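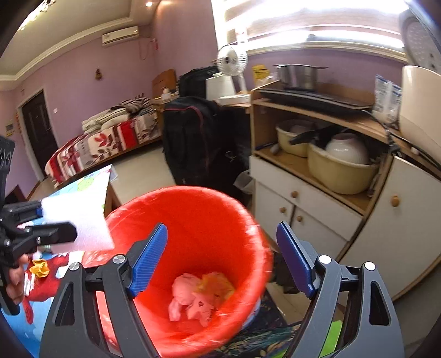
Lorkance Adult Learning, Flukley Centre
Keeping House in One Room: notes for session 4, the bin and the floor round it

Filed under: Course handouts | Home and household | Beginners
Print this page | E-mail this page

Last time we did beds and bedding, and I promised we'd get down to floor level this week, so here are my notes. I've written them up more or less as I say them, which means they wander a bit. If you missed the session you should still be able to follow, and the exercise is at the bottom.

I start with the bin because it's the cheapest thing in the room and it does the most work. When you sleep, study, eat your snacks and pack your bags all in the same four walls, the rubbish is mostly small and dry: tissues, sweet wrappers, odd bits of paper, the packing that comes round fruit. None of it smells much, so it sits about for days and you stop seeing it. Then you drop a pen, get down on your knees to find it and there's a whole other room down there!

Where to put it

Put the bin where the rubbish is made. I know people like to tuck it under the desk or behind the door (I did it for years), but a hidden bin means a throw, and a throw means half of it lands on the floor. Out in the open, a step or so from the bed or the desk, is much better. If you've got a play mat down for little ones, standing the bin on the edge of the mat is fine while you're tidying. Move it off again afterwards, though, or somebody small will have it on their head by teatime.

A plain plastic bin with a round top is all I'd buy. Mine holds 12 litres and I wouldn't go bigger in a bedroom, as you'd only empty it less often. I like a bright colour too, red for preference. It shows up on a patterned floor and you won't kick it over in the dark quite so much.

Lining it

We spent longer on this than I'd planned! Use a thin bag and fold the top right over the rim, all the way round, with a good few inches hanging outside. If it still slides in, twist the spare into a little knot at the back. Push the bag down to the bottom with your fist before anything goes in, otherwise you get a pocket of air and the first tissue sits up at the top looking silly. I keep the spare bags flat in the bottom of the bin, under the one in use. One of you asked whether that's hygienic. With dry waste, yes. If you're putting teabags in there, keep them in a drawer, and also please don't put teabags in there.

The Flukley centre shop sells Drelik liners on a roll, item 389 on the shelf ticket. They're thin but they do the job. Carrier bags are just as good if you have them, so use those up first.

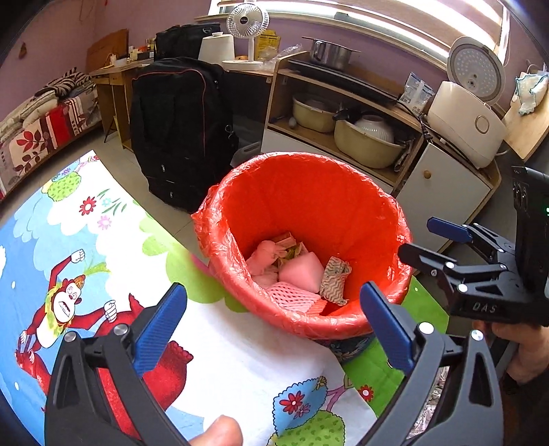
What goes in and what doesn't

Used tissues go straight in, no arguing. Wrappers as well, though do have a look at yours, as a few sorts can go back to the supermarket with the soft plastics. The foam nets that come round pears and mangoes are a nuisance. My council won't take them with the recycling, so in they go, unless you've something breakable to wrap. I put one round a glass jar when I moved house and it travelled beautifully.

Clean paper is the one I nag about. A sheet that's only been written on should go in the paper pile, and I keep mine in a cardboard box by the desk. Scrunched scraps and anything with food on it can go in the bin. Don't scrunch a whole sheet for the fun of it, it takes up half the bag.

Doing the floor

This is my order and I've stuck to it for a long time:

Big things first. Suitcases and backpacks get stood upright, zips closed, against something solid if you can manage it. A bag lying open on the floor collects rubbish like nothing else.

Next, soft things. Blankets and quilts up on the bed, folded and piled at the head end the way we did last session. Rugs and mats pulled flat.

Small rubbish after that. Take the bin with you! Don't walk each wrapper across the room. On a busy printed mat go over it twice, as a little yellow wrapper among cartoon animals is very nearly invisible. If bending is hard on your back or knees, a long-handled picker will save you a lot of groaning, and it's good for getting under the bed.

Sweep or wipe last of all. Tiles want a dry sweep before the damp cloth or you just push grey paste about.

Emptying

I empty mine when it's two-thirds full, or before bed if there's been any food in it. Gather the folded edge in, squeeze the air out gently with your face turned away, tie it, and put the new bag in there and then. An unlined bin at night is a mucky bin by morning.

Exercise for next time

Pick one room and put the bin somewhere new for a few days. Make a note of what ends up on the floor near it and what doesn't. Then try a second spot. Bring your notes to room 498, and bring a bag liner of any kind, we're going to practise the knot again.

Reading, if you'd like some: the Luangrath household booklet, the chapter on small rooms. It's in the centre library at shelf 860. Please put it back afterwards, there's only the one copy and I need it for the November group.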